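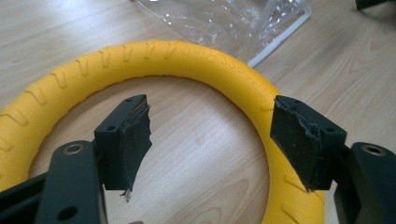
About Stotero

Stotero writes the working rules that people follow when they share a bench with robots and robot tools. We started because we love this stuff – grippers, fixtures, checklists, the whole business of getting the same task done the same way on a Friday afternoon as on a Monday morning – and because so many good labs were running on habits that lived in one person's head.

Our founder, Dagmar Skála, spent years setting up handling cells before she began writing down what she kept telling new operators. Her first set of notes was 5 pages long and taped inside a cabinet door. It has grown since then! The current handbook has 266 rules in it, and every one has been tried at our own tables before it went out to anyone else.

What we write

Most of our work is practice sheets for manual and semi-automatic gripping: how to approach a part, where to take hold, when to stop and start over. A soft foam ring makes a wonderful teacher here. You can pinch the rim between inside and outside, or open the fingers within the hole, and the sheet has to say which one is meant, in words that two operators in two buildings will read the same way. That sounds small until you try it. We once went through 3 drafts of a single sentence about inside grips and had a great time doing it.

We also write rules for tool condition. Finger pads are a favorite subject of ours. They tear, they peel, and bits of them fray away at the edges, so our sheets ask operators to record the state of both pads at the start of a session and again at the end. Whoever runs the bench decides what level of wear is acceptable for the task and writes that down too. A record that says "pads torn, both sides" is a good record. A blank box is the one we send back.

Then there is the table. Our bench rules cover what may stay within reach, how packaging is logged if it's part of the setup, and how to note the surface. Wood grain, clear plastic, a bit of glare: all of these matter to anybody who has to compare one session with another later on, and we would much prefer a short honest note to a perfect-looking bench.

How we work

Every rule starts at a real task. One person writes it, another tries to follow it without asking any questions, and we mark each spot where they pause. Those pauses are gold. After that the draft goes to our partners at Ekström and Neseck, who use it on their own benches and write back with comments (some of them very blunt, and we're glad of it). A rule that can't be followed by a newcomer goes back to the start.

Our handbook is called Dristotance, and we bring out a new edition every August. Changes are listed in the front with the old wording next to the new, so you can see what moved and update your own sheets. Old editions stay available for labs that need to finish a project under the rules they began with.

Visiting and getting in touch

We like company. If you write procedures for robot work, or you have to follow them and think they could be clearer, come and try a sheet with us. Bench visits start at 9:30 a.m. and usually run well into lunch. Bring your own parts if you can – the odd shapes are the ones we learn the most from.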